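Workshop Tips: Rules for Working With a Small Robot Arm

Tips in this section: Sharpening – Glue and clamps – Small robot arms – Storing paint

Many readers of these pages now have a small arm standing somewhere between the vise and the drill press. I have used mine for sorting screws, for holding parts while epoxy sets, and for moving jars from one side of the bench to the other. In the beginning I had no rules for it, and I broke two jars and one finger pad in the same month. The rules below are written on a card which hangs next to my switch. They are for hobby arms. If you have an industrial machine, you must follow the manual and the law of your country, and this page is not enough for you.

Before you switch on

Clear the bench first and switch on second. It is a simple order but in a hurry one does it in the opposite way. I take away cups, rags, loose cables and every tool which will not be used in the job.

Mark the reach of the arm on the bench with painter's tape. My arm is a Grevis and I put the tape at 319 millimeters from the center of the base, which includes the fingers and a little reserve. Measure your own, with the gripper mounted. The number in the brochure is often measured to the wrist only.

The stop button must be outside of the tape and must be reachable with the hand you do not use for work. Press it once every time before the first job, while the arm is moving slowly. A stop button which was never tested is only a decoration.

Long hair is tied, sleeves are rolled up, rings are off. The same as for the drill press.

Rehearse the movement in the simulator

I do not send any new program to the real arm before it ran in the simulator. I use Uloren, but the free ones are also good for this purpose. Look at the movement from more than one viewpoint, and one of them should be from behind the gripper, looking over it toward the fingers. From the side everything seems to have much room. From behind you see if the fingers are over the work surface or already past its edge. 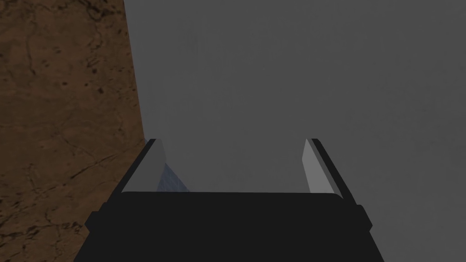
Render: Kacper Jabłońska, for the workshop pages

The edge of the work surface deserves its own rule. Stop the program with the fingers open and look where the border of the surface is running compared to both fingers, the left and the right. If one finger is near to the border and the other one is far away from it, then a part which is released there may have nothing under it. I keep all my pick and place points at least 60 millimeters inside the edge. With round parts I take more.

Do not trust the colors in the simulator. A brown top with a stone pattern is easy to tell apart from a plain gray floor on the screen, but in my real workshop both are gray, and in December after four in the afternoon both are almost black. Put a strip of light tape along the real edge if you use a camera to find the parts.

Also check that the model has the same fingers as the real arm. I once changed to longer fingers from Beneš and forgot to change the model. The rehearsal was perfect and the real tips scratched the bench over its whole length.

Open the gripper first, then travel

Every program of mine begins with the same 4 steps, and they stay in this order:

Open the gripper completely.
Lift to the travel height.
Move above the part and wait.
Lower slowly, at a quarter of the normal speed.

The waiting in the third step can be short. It gives you the time to see that the arm is above the correct thing, and to press stop if it is not. Vittoria Santoro, from whom I learned most of what I know about grippers, makes this pause longer for beginners and takes it away never, also not for herself.

Closing and opening should happen only when the arm stands still. It is tempting to save a moment by closing during the last part of the descent. The result is a part which is pushed away or turned, and then the next position is wrong also.

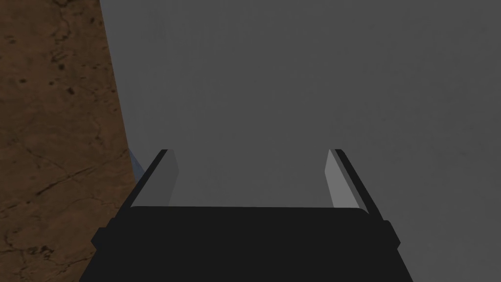

Fingers open, nothing held, with the brown surface along the left side.

Look after the finger pads

The inner faces of the fingers do all the holding, so keep them clean. I wipe mine with a cloth and a little alcohol before each session and let them dry. Oil from machined parts is the worst, sawdust is the second. Do not use acetone on rubber pads.

Change both pads at the same time. A new pad and an old pad together will pull the part to one side, and you will look for the mistake in your program for a whole evening.

Check by eye that the fingers stand at the same height and lean in the same way. If one is lower, loosen the screws, press both against a flat block, and tighten again.

Never test the closing force with your own finger. Use a piece of foam, or an egg carton if you have no foam.

Hands and people

Hands stay outside of the tape while the power is on. This is also valid when the arm is not moving. It can be waiting for a signal, and a waiting arm looks exactly the same as an arm which is finished.

If a part falls, press stop, then pick it up. Do not catch it.

One person gives the commands. When there are two people at the bench, agree before who this is, and the other one stays near the stop button. Children may watch from behind the tape on the floor, which in my place is one big step away from the bench.

Do not leave a running arm alone. I know that people do it overnight with printers, and I do not like it with printers either.

Write it down

I keep a small notebook on a string. For each session I write the name of the program, the fingers which are mounted, and anything strange: a noise, a slow joint, a warm motor. The cycle counter goes also in the notebook. At 2728 cycles I heard the first clicking in the wrist of my Grevis, and it was a loose screw. Since then I tighten the wrist screws at the first day of each month.

When you finish

Bring the arm to its rest position with the command, not with the hand. Leave the gripper open and empty. Switch off at the wall, wait until the lamp on the base is dark, and only then cover the arm. My cover is from Brilero and was made for a sewing machine – it fits well if the elbow is folded down.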